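FOR IMMEDIATE RELEASE

Skedton Repair Evenings Return in November With Longer Hours and a Sewing Corner

RIRKOW - I've been putting off writing this because I like fixing things a whole lot more than I like announcing them, but the word needs to get out, so let's go! The Skedton Repair Evenings are coming back this November, every Friday from 5:30 p.m., and we've got more benches, more hours and (finally) proper lighting over the back tables.

I'm Jericho Sison, and I started these evenings with a card table, a soldering iron and my aunt's toaster. The toaster still works, by the way. She brings it up at every family dinner.

If you've never been, you bring in something from home that's broken, you sit down next to a person who knows a bit about that kind of thing, and the two of you open it up together. You don't drop it off and leave. I know some folks would love that, and I get asked every single week, but the sitting down together is the part I care about. You go home knowing what a thermal fuse looks like, and next time the hair dryer quits you might have a go at it yourself.

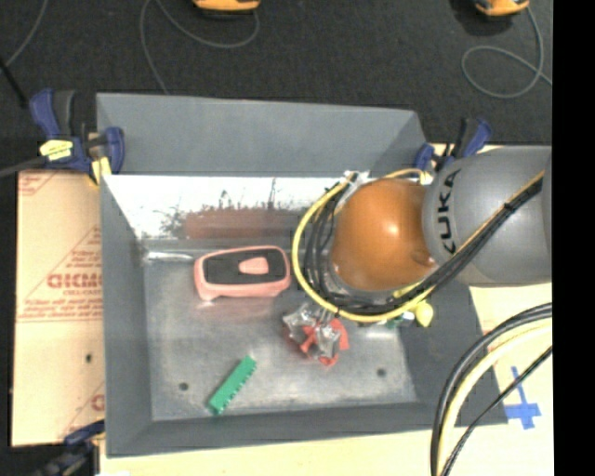
Last season we saw 1,328 items come through the door. Lamps were far and away the biggest group, then coffee makers, then a long tail of stuff I couldn't have guessed if you'd paid me. An accordion. A bread machine with a wedding ring in it (not the owner's wedding ring, which made for a very interesting phone call to her sister). One man brought the same clock radio three weeks running, and on the third try we got the alarm going and the whole room clapped.

We don't fix everything, and I'd rather say so up front. Some things are glued shut by the people who made them. Some need a part that costs more than the item did. When that happens we'll tell you, and we'll help you pull out anything worth saving, like screws, cords, knobs and good switches. We keep drawers of those, and they get used all the time. Half the lamps we fixed last season are running on somebody else's old switch.

So what's new?

First, the hours. We used to close at 8, and we were always shooing people out with their vacuums in pieces. This season we're open until 9:30 p.m., with the last sign-in at 8:30, so please don't turn up at 9:15 with a sewing machine. I say this with love.

Second, the sewing corner! People have been asking for this forever. Bañez, the fabric shop over on the square, is lending us machines for the whole season along with a huge box of thread and zippers. Jeans, coats, backpacks, curtain hems, stuffed animals with loose arms, bring them all. Wash them first, please. We had a tent last spring that I still think about.

Third, we've changed the way sign-in works. You'll get a paper ticket with a number and a letter, and the letter tells you which table you're headed to: electrical, mechanical, sewing, or the one we call "what even is it." We have 12 benches now, up from 8, so the wait should be shorter than it was. If you do have to wait, there's coffee and there's a shelf of puzzles, and I can't promise all the pieces are there. 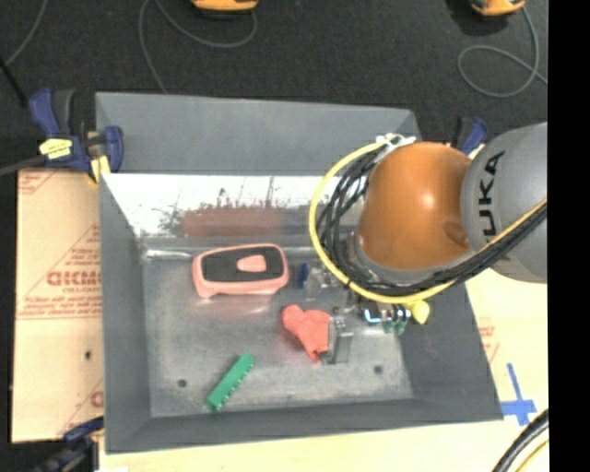 Small parts and odds and ends in a gray bin.

Fourth, and I'm very excited about this one, Flestesia is putting up the money for a tool library. You'll be able to borrow a tool for a week at no charge, the same way you'd borrow a book. We're starting with 38 tools, mainly the ones people need once a year and don't want to buy: a torque wrench, a heat gun, a good multimeter, a staple gun that doesn't jam, that kind of thing. The full list will be taped up by the sign-in table, and there's a notebook next to it where you can write down what you wish we had. If you've got decent tools sitting in a garage, we'll take those too, as long as they're clean and safe to use.

"I learned to solder from a neighbor who let me wreck a whole box of old radios," is what I told the folks at Flestesia when they asked why I wanted to do this, and I can't really put it better than that. I'd like there to be a room in Rirkow where you're allowed to wreck a few radios.

A few practical things, and then I'll let you go.

It's free. There's a jar by the door for parts and coffee, and nobody is watching it. If we need to order a part for you, you pay what it costs us and that's all.

You can bring two items per visit. If the first one turns out to be quick and the room is quiet, we'll usually look at a third, but don't count on it in the first couple of weeks, which are always packed.

Please don't bring microwaves, gas appliances, or anything with a swollen battery. We don't open microwaves, and I won't be talked into it, though you're welcome to try. For batteries, call ahead and we'll point you to the right place to take them.

Kids are very welcome with a grown-up. We keep a take-apart table going all evening with old keyboards and printers, and it's loud and messy and easily the happiest spot in the building.

If you'd like to help out, you don't need to be an expert. We need people on sign-in, people to sort the parts drawers, and people who can sit beside a nervous first-timer and hold the flashlight. Anyone who can sew a straight line, come find me right away. We'll do a short get-to-know-the-room session before the first evening, and there will be soup.

Reporters and photographers can come any Friday. I'd suggest getting there by 6, when all the benches are going, and we'll gladly introduce you to anyone who feels like talking. If you've got a broken lamp, bring it along.

Contact: Jericho Sison, Skedton Repair Evenings, Rirkow. Leave a message on the Skedton line or stop by the sign-in table during open hours.

###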